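Brick sorting, bench 2, August
Started 2:30 pm

Ruaridh wants one bin per color and says it will cut the reset time between sessions. I have my doubts. The mixed tub was ugly but nobody had to think about it. His note claims 200 bricks can be put away before the coffee is done. I'd like to see the coffee.

Layout as agreed: blue bin for red, yellow for orange, white for green, all in a row at the back of the table. Bricks get dumped in the middle and go back one at a time. No scooping, Ruaridh.

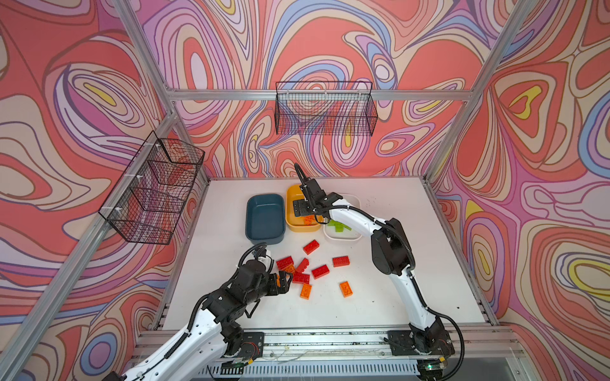
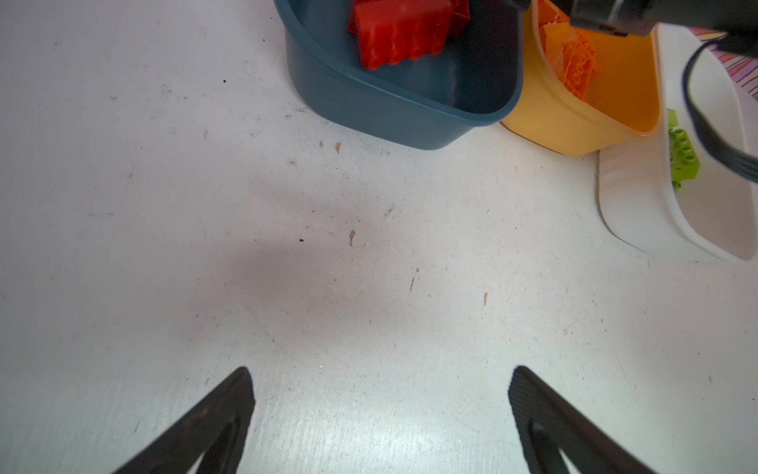 Bench 2, two points in the sort. Blue bin empty in the first, with reds in it in the second.

Gripes so far:
- Red in blue still bothers me. Sebastião says you get used to it. He said the same of the wallpaper.
- Red and orange are too close. Under the Ellier lamp I had to look twice. Try it again by the window before we order more from Haltilow.
- The orange pile has flat plates in with the studded pieces. Do plates count as bricks? The Bittencourt sheet doesn't say. Leaving them in the yellow bin for now.
- Tabletop is scuffed and has specks on it. Wipe down before the next round.
- Wire baskets on the walls: do we need both? If they're for spare parts, label them. Otherwise I'd take one down.

Not signing off on the 1,000 brick order yet. Want 30 more rounds with the old tub next to it, same person, same table. Ask Sebastião for the timer.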